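Speaker notes: Teaching a robot arm by hand and by remote control
Ginette Delaunay, Istbridge open evening, Dec 28, 2024

Opening (keep it short, they've just had coffee)

Hello, thank you for coming out in the holidays! I'm Ginette, and I spend my working days showing robots how to do small household jobs. Ask who has ever taught a child to tie a shoelace. Hands up. Good, you already know most of what I'm going to say. You can explain for as long as you like, but at some point you take hold of their fingers and do it with them.

There are two ways we do that with an arm. One is to hold the arm itself and lead it through the job. The other is to sit a little way off with a pair of handles and steer it, which is what most of Morka is built on. I love both and I'll try to be fair.

Slide 2: What one showing is 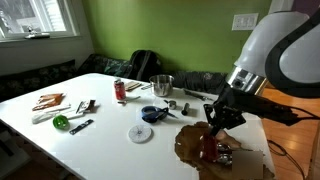

A showing, in our language, is one go at one job, start to finish, with everything the arm did written down as it went. Joint angles, how open the gripper is, what the cameras saw, all lined up in time. Point out the gripper on the slide, right down over that wavy brown piece with the dark red thing under its fingertips. Then get people to look at the rest of the table: a blue roll, a white disc, a steel pot, a red can. A tidy table makes for a poor teacher. If the arm only ever meets one object on a bare top, it learns the bare top as well, and then you put a spoon down next to it and it's lost. Morka has 2,174 showings in it now and hardly any two tables are alike.

(If someone asks about simulation: yes, we use it, happy to talk afterwards, don't get drawn in here or we lose ten minutes.)

Slide 3: By hand

Leading the arm by hand is lovely. You feel the weight of it, you feel when a joint is near its limit, and people pick it up in no time. My mother did it in June and was bossing the arm about before I'd finished explaining.

The trouble is that you are in the way. Your sleeve is in the camera view, your hand is on the wrist, and the robot will never see your hand there when it works alone. We also tend to push harder than we think we do.

Slide 4: By remote control

With the handles you see less and feel almost nothing, so the first hour is clumsy. Warn them about this, it's normal. Then something clicks and you start to think from the gripper's side.
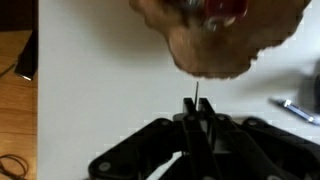 The Bailly handles have a small motor in each grip that pushes back when the fingers close on something. Before those, we were judging grip by eye, and we squashed a lot of bread rolls. Since fitting them we've recorded 1,477 of our showings, and new people get to a usable standard much sooner. Lirdale, our older set, has no push-back at all, and I still keep it for teaching because it makes you look properly.

Pause here. Take a question if there is one.

Slide 5: What makes a good showing

Go through these slowly, with stories if time allows.

Move at the speed you'd like it to move. Beginners creep, and the arm learns to creep.

Leave your mistakes in if you recover from them. A fumbled grasp followed by a good one is gold! It teaches the arm what to do when things slip.

Shift the objects between goes. A hand's width is plenty, and change what's next to what.

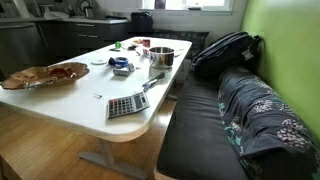 Stop when you're tired. My own limit is 33 showings in a sitting, and after that I get sloppy and start cutting corners on the way back to the rest position.

Slide 6: Your turn

We've got over 65 minutes for people to have a go. Two at a time, one steering and one watching the screen, then swap. Hair tied back and lanyards off, please. The red button is by my left hand all evening and I won't mind at all if you shout for it.

Mention the sign-up sheet for Istbridge regulars. Spare handles are in the grey crate under the projector.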